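Pastham Peg Board, White with Blue Parts

Item 3968
Reviewed for the shop by Halvard Vik

Peg boards get sold with big promises, and I don't believe most of them. I've handled plenty that were a pretty sheet of plastic and a bag of parts that fit nothing. The Pastham is one I agreed to stock, with reservations.

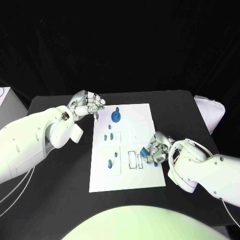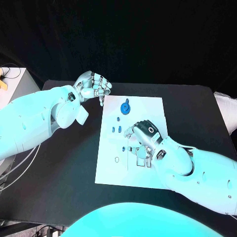
White board, blue parts, black tabletop.

The maker's leaflet says the board "builds dexterity in 17 days." I have no idea where that number came from, and when I asked, I didn't get an answer. Buy it as a board for practicing picking up, turning and placing small parts. If someone's grip gets better, good, but don't pay extra for the claim.

The color choice I will defend. Blue on white is easy to find at a glance, and a dark table under it helps. On a pale counter the edge of the board gets lost, so put a dark cloth down first.

The Kornemora board costs less and I used to sell it. Its pegs were all one size, and people got bored within a week. The Krishnan set is nicely made but comes in a case that takes longer to pack than the exercise takes to do.

What I don't like: the small pegs roll. Lose one and you're ordering a spare from Jallthorpe, who charge 45 for shipping whether you want one peg or the whole set. The leaflet also says the fixtures are tested to 1000 insertions - fine for a home, not much for a busy workshop or clinic. Ask me again in a year.

Care: wipe with a damp cloth. No solvents, and keep it out of the dishwasher, whatever the box says.

Not suitable for small children. Returns accepted if all the parts are there.

Page last checked April 30, 2025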